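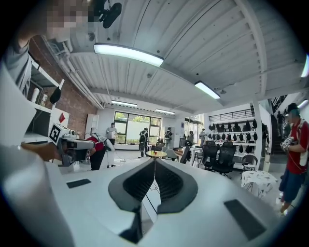
4 min de lectura

Pluritz: registro escrito del orden de las mesas

Léeme del conjunto y ficha de datos

Contenido

Pluritz reúne 1.870 registros en español sobre cosas colocadas encima de una mesa: qué hay, dónde está, cómo está puesto y qué habría que mover para dejar la mesa recogida. Todos los registros son texto. Los escribieron personas que estaban en la sala Odukoya, en el edificio Valier, mirando la mesa en el momento de escribir.

El conjunto sirve para estudiar cómo se describe el desorden pequeño: una botella tumbada, una bandeja torcida sobre su soporte, una hoja que se ha quedado en una esquina. También se ha usado para redactar instrucciones de recogida que entienda alguien que llega por primera vez a la sala. Para estudiar tiempos de trabajo no vale, porque no se anotó cuánto se tardaba en cada cosa.

La sala

Es un local de planta alargada, con una pared de ladrillo visto, estanterías blancas delante del ladrillo y un techo de paneles ondulados blancos con vigas del mismo color. Al fondo hay una ventana grande de marco oscuro que da a unas plantas. La luz del techo viene de fluorescentes y por la tarde se nota bastante la diferencia entre las mesas próximas a la ventana y las demás. Algunos registros lo mencionan en el campo de notas ("reflejo en el tablero", "se ve mal el borde").

Los registros cubren 4 mesas. No todas tienen la misma forma ni el mismo uso, y conviene no mezclarlas al hacer recuentos:

mesa_cuadrada: tablero blanco, con un borde rectangular marcado con cinta negra. Es la que tiene más registros.
mesa_redonda: madera clara. Se usa para dejar piezas pequeñas de colores y casi siempre está ocupada.
mesa_pared: la que queda arrimada al ladrillo. Suele tener material de paso.
mesa_puerta: la última que se añadió, en julio. Tiene pocos registros y todos son cortos.

Las sillas, los cables del suelo y lo que cuelga de las estanterías quedan fuera del conjunto. Si un registro los nombra es solo como referencia de posición, por ejemplo "en el lado de la silla gris".

Cómo se escribió cada registro

La persona se colocaba junto a un lado de la mesa, apuntaba qué lado era y escribía dos textos. El primero describe la mesa tal como está. El segundo dice qué haría para recogerla, en imperativo y en frases cortas. No se pedía que lo hiciera después.

El lado desde el que se mira es el dato que más errores ha dado. "Izquierda" y "derecha" son siempre las de quien escribe, y por eso el campo lado es obligatorio desde la segunda versión. En la primera versión faltaba en muchos registros. Se completó a mano cuando el texto daba una pista suficiente y se dejó vacío cuando no la daba.

Para la mesa cuadrada se acordaron algunas palabras fijas. "Borde" es la línea de cinta. "Canto" es el final del tablero. "Cerca" y "lejos" se refieren a la persona que escribe. "Los cuadros" son los dos cuadrados superpuestos dibujados en negro, que sirven de referencia aunque no haya nada encima. Quien no conocía estas palabras las tenía en una hoja impresa.

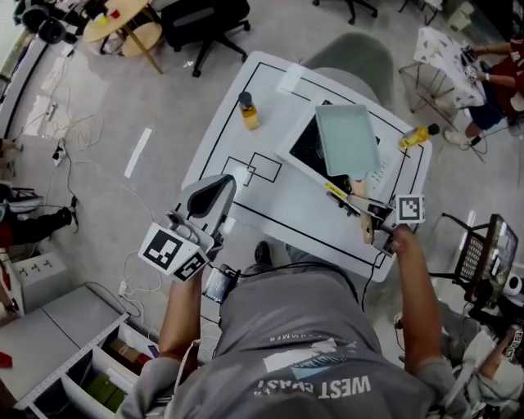 Las botellas se describen por su color, por el tapón y por la postura: de pie o tumbada. No se anota el contenido ni si están llenas, aunque la persona lo sepa. Con las bandejas se indica siempre sobre qué apoyan y si están rectas respecto al soporte. Una bandeja que sobresale por un lado se apunta como "torcida", sin dar grados - al principio se intentó con grados y dos personas delante de la misma bandeja no se ponían de acuerdo.

Los papeles tienen su propia regla. Una hoja blanca en la mesa se registra aunque parezca olvidada. Si tiene algo escrito, no se copia.

Campos

registro: identificador del registro.
mesa: uno de los nombres de la lista anterior.
lado: ventana, ladrillo, puerta o fondo. Puede estar vacío en registros antiguos.
momento: mañana o tarde.
estado: texto libre, cómo está la mesa.
recogida: texto libre, qué habría que hacer.
categorias: categorías de objeto presentes, separadas por punto y coma.
notas: texto libre, opcional.
autor: código de quien escribió. No se publica la correspondencia con los nombres.

Hay 13 categorías de objeto: botella, bandeja, soporte, caja, bolsa, papel, etiqueta, pieza de madera, pieza de color, cable, cinta, herramienta y otros. "Cable" se usa solo cuando el cable está encima del tablero. "Soporte" es cualquier cosa hecha para sujetar o levantar otra, sea del material que sea. En "otros" ha acabado entrando mucha cosa distinta, y quien vaya a trabajar con esa categoría debería leer antes los textos uno a uno.

La lista de nombres de objetos que aparecen en los textos, ya unificados, tiene casi 120 entradas. Está en el archivo nombres.csv, con las variantes que usó cada persona. "Tapón", "tapa" y "cierre" se unificaron en "tapón". "Bote" y "botella" se dejaron separados porque los autores los distinguían, aunque no siempre de la misma manera.

Un registro completo

mesa: mesa_cuadrada
lado: ladrillo
momento: tarde
estado: "Dos botellas de pie cerca del borde, por dentro. Una caja abierta encima de los cuadros. La bandeja está en su soporte, recta. Hay una etiqueta despegada en el canto, a la derecha."
recogida: "Cierra la caja y llévala a la estantería. Junta las botellas en la esquina de la izquierda. Tira la etiqueta."
categorias: botella; caja; bandeja; soporte; etiqueta
notas: "No sé si la caja se guarda o se queda."

Las dudas como la de esa nota se han conservado. Son frecuentes, sobre todo en la mesa redonda, donde las piezas pequeñas pueden estar a medio ordenar o puestas así a propósito. Quitarlas habría dejado unos textos más limpios y menos útiles.

Revisión

Saqib Sandhu leyó todos los registros y corrigió erratas, nombres de mesa equivocados y categorías que faltaban. No tocó el estilo. Hay autores que escriben una frase por objeto y otros que despachan la mesa entera en una línea, y las dos formas están en el conjunto tal como se entregaron.

Se retiraron los registros que describían a personas en lugar de cosas, y también los que mencionaban mochilas o bolsas de forma que se pudiera saber de quién eran. Los que decían solo "una bolsa negra" se mantuvieron.

Una segunda lectura, limitada a la mesa cuadrada, se hizo con gente del taller Berasetti que no había estado en la sala. Se les daba el texto de estado y tenían que dibujar la mesa en una hoja. Cuando el dibujo no coincidía con el registro se marcó con "ambiguo" en las notas. Casi todos los casos venían de frases del tipo "al lado de la botella" cuando había más de una botella en la mesa.

Limitaciones conocidas

La sala es una sola y los objetos se repiten mucho. Un modelo o un estudio que funcione bien con estos textos puede fallar en una cocina o en un despacho.

El vocabulario es el de un grupo pequeño que trabajaba junto y se fue contagiando. En los registros más recientes casi todo el mundo escribe "arrimar" donde antes había "acercar", "mover" y "poner junto a".

El texto de recogida refleja la costumbre de la casa. Que la bandeja vuelva a su soporte y que las botellas queden de pie son decisiones de esta sala, y en otra podrían ser distintas.

No hay registros de noche. Los de mañana son menos que los de tarde, y en mesa_pared no hay ninguno de mañana.

Archivos

registros.csv: el conjunto completo, en UTF-8, con punto y coma dentro de categorias y coma entre campos.
nombres.csv: nombres unificados y variantes.
palabras_fijas.txt: la hoja que se entregaba a los autores.
cambios.txt: diferencias entre versiones.

Uso y avisos

Se puede copiar, modificar y redistribuir con mención de Pluritz y de la versión utilizada. Si se publican registros sueltos, se agradece que vayan con el campo lado, porque sin él muchos textos no se entienden.

Los errores se comunican a Saqib Sandhu con el identificador del registro y el texto corregido. Las propuestas de categorías nuevas se apuntan en cambios.txt y se revisan al preparar cada versión. Está pendiente decidir si "etiqueta" se une a "papel".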